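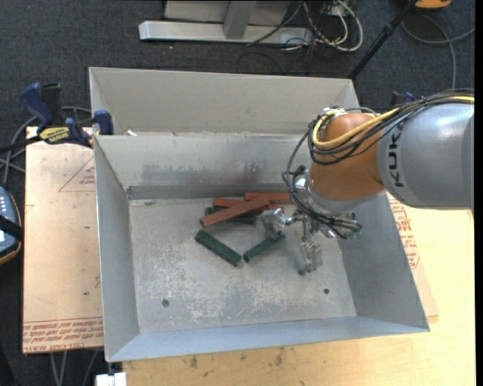 Arm over the front bin, blocks piled up

Liro79: Great fun, this cell — until it faults! Force limit trips going for the lowest blocks, 14 times yesterday. Anyone?

clutstead: Check the cables hanging beside the joint. I bet one snags.

Joscha Meinecke: Disagree, I'd look at the floor height first. Mine was off after I moved the bin in March.

Liro79: Ooh, I never re-taught it! Trying tonight.

clutstead: Still tie those cables back.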